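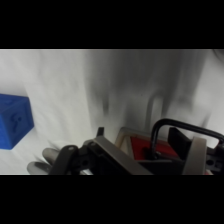

11/03/2021 – Blocks on the cloth

Got to the room early and put the heating on. The first hour went on the blocks, the ones with a shape sunk into one side. The blue one is my favourite of the set. It has a slightly rough, matt finish and faint raised marks on top, and the blue is a strong one that shows up well against white. The red is about as good. I rubbed them over with a dry brush, corners first, and put the spare ones back in the tin.

The white cloth needs ironing again. It holds every fold and the folds come up as grey lines, so anything small gets lost in them. I washed it in December and have not touched it since. I will take it home tonight with the other one and do both together. The iron here leaves marks.

Went through the Wondimel order while the kettle boiled. They have sent 3 bags of felt pads when I asked for one, and no hinges at all. The invoice came to 404 with delivery, which is more than last time. I have written to them and left the bags unopened by the door. If they do not answer I will try Vuker, who are slower but do at least read the order.

Lunch was soup from the flask and the end of the loaf. It rained hard until two. 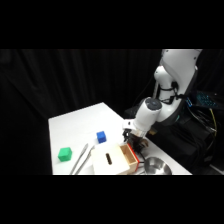 The box with the drawer

Spent the afternoon on the wooden box. I like the light wood and I am leaving it bare inside, both the walls and the drawer. The lid is white with a long dark slot in the middle, and the drawer has a red-orange edge at the front, so there is no mistaking which side opens. I had thought of painting the whole thing to match the lid and am glad I left it.

The drawer is the part I keep fiddling with. I rubbed candle wax along the runners and tried it a good many times. It is better, though it still wants a push at the end. A thin shaving off the bottom might do it – I will leave it a day or two and see how the wood is when the weather dries up.

The green cube and the blue one are much of a size, so either will do for trying things out. The metal tongs are longer than I need for blocks. I have put shorter ones on the list for Sollasham, along with sandpaper and some 200 small screws.

Meter reading was 2,533. Wrote it on the card, locked up and caught the bus from Halim with a minute to spare. Forgot the cloths, so the ironing will have to wait.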